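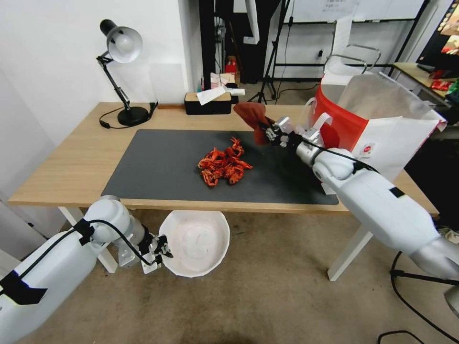 Pre-Trip Walkaround and Campsite Checklist, Unit 18
Travel trailer, two axles. Filled in by Jessie Galbraith before the Istbridge trip, comments added by Chang-ho Ham.

Tires and wheels
Tread and sidewalls, all four: OK
Cold pressure checked before 8 a.m.: OK
Lug nuts torqued: OK
Spare: low, aired up
Comment: The spare was low in December too. Valve core should be replaced before the next long trip. Put the cap back on, it was in the toolbox.

Hitch
Coupler latched and pinned: OK
Safety chains crossed under tongue: OK
Breakaway cable clipped to truck, not to chains: OK
Sway bar: squeaks on left turns
Comment: Clean the friction surface and leave it dry. No grease on that one.

Lights and brakes
Running lights, turn signals, brake lights: OK
Right rear marker: flickers
Brake controller: tested in the lot at low speed, OK
Comment: Marker has a corroded ground. Cleaned it and it held for the drive to the fuel station. Check again at first stop.
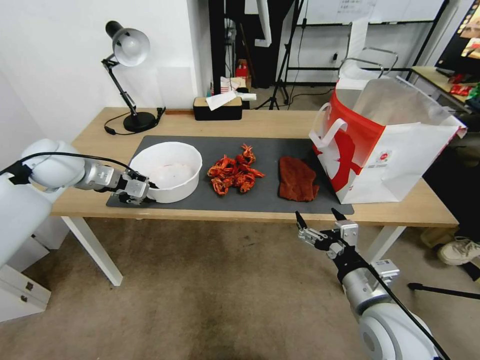 Propane
Both cylinders strapped: OK
Valves closed for travel: OK
Regulator and hose: no bubbles with soapy water
Detector test button: OK
Comment: The detector has a date on the back. Read it and write it on the inside of the cabinet door so we stop pulling the thing off the wall.

Water and tanks
Fresh tank: one third
Gray and black valves closed, caps on: OK
Water heater bypass: was still in winter position
Comment: Moved to normal. Fill the heater before anyone turns it on.

Weight
Cargo added since last trip: 528 lb
Scale ticket, trailer axles: 3556 lb
Comment: Under the sticker. Most of the cargo is forward of the axles, leave it there. The Ulto generator stays in the truck bed.

Inside
Fridge door latched: OK
Roof vents closed: OK
Extinguisher by the door, needle in green: OK
Smoke alarm: new battery
Counters and dinette clear before moving: see comment
Comment: Cheuk-hei left the kettle out again. Dishes go in the lower cabinets.

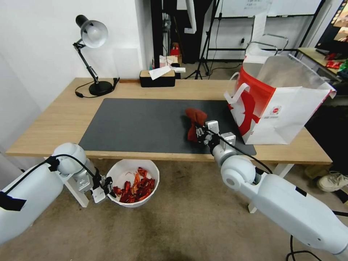 Red and orange items in the bucket on the floor, dark red cloth on the table.

At first stop, within 200 miles
Hubs checked by hand for heat: not yet done
Lug nuts again: not yet done
Right rear marker: not yet done

Signed: J. Galbraith
Second check: C. Ham, except roof seals. Ladder was not on site.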